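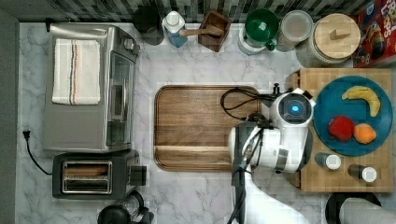
Kitchen check, Begum holiday let, June 2019

1. Smoke alarm: pressed it, nearly lost an ear. Fine!
2. Fire blanket: still behind the door (I'd like it nearer the hob, Latrice Tran agrees).
3. Back door key: sticks a bit, needs oil.
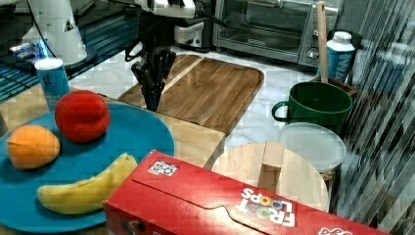

Plate and chopping board, kitchen worktop.
4. Fridge: 3 degrees, lovely.
5. Under the sink: slow drip, so I've popped a bowl there and rung the plumber.

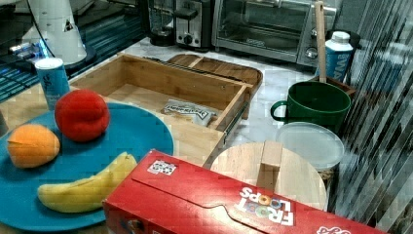
How often should the alarm be tested?
Once a week, and again whenever new guests arrive.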